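4.2 Reading the Grain on Worktops 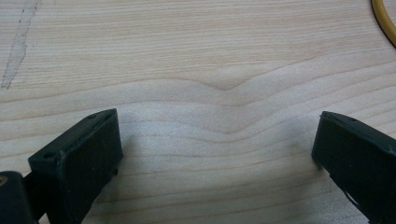

Figure 3. Pale worktop with a wave in the grain near the middle and a grayish mark at upper left.

Does a wavy patch in the grain mean the board is weak? For a tabletop it hardly ever matters, and the people we talked to liked their tops better for having one.

I should say where I was coming from when I started this part of the study. I grew up with painted tables, so I had never looked hard at bare wood, and my first sorting of the survey sheets was a mess (I had figure, stains and scratches all lumped together under "marks"). It took me most of August to pull them apart again. We ended up with 186 tops in the Warrier survey, and of those 63 had at least one spot where the lines left their usual path and then came back to it.

Figure 3 is a good one to learn on. The lines run along nice and straight, then several of them dip into a soft V or U together, with a lighter rounded patch sitting over the dip. What I look for is whether the neighbors agree. If one line bends and the ones under it bend the same way, I call it figure. A dent or a gouge doesn't do that -- it cuts across the lines and leaves them where they were. Once I had that rule in my head the sorting went so much faster!

The gray streak is another matter. It goes off on its own diagonal and pays no attention to the grain, so it went on the sheet as a surface mark. I couldn't tell you if it's a scuff, a pencil smear or a shallow scrape, and I've stopped trying to guess from pictures. The Skamus sheet has one box for all three, which annoyed me at first and now seems pretty sensible.

Color gave us more trouble than shape. Even on one top you can go from a pinkish cream to something closer to honey, and two of us would write down different words for the same board before lunch. We tried the Grokia color cards for a while. They helped with the darker tops but were close to useless on the pale ones, where every card looked too yellow, so in Table 5 I only report light, medium and dark.

One more thing about how people talked. We asked owners to point to the part of the table they'd show a visitor, and 9 of them went straight to a wave or a swirl -- one called hers "the puddle." I had expected them to pick the cleanest, straightest stretch. We didn't ask about price, and I wish we had. The Brarkevetti interviews in Section 5 get a little closer to that question, though with a different group of owners and mostly darker tops.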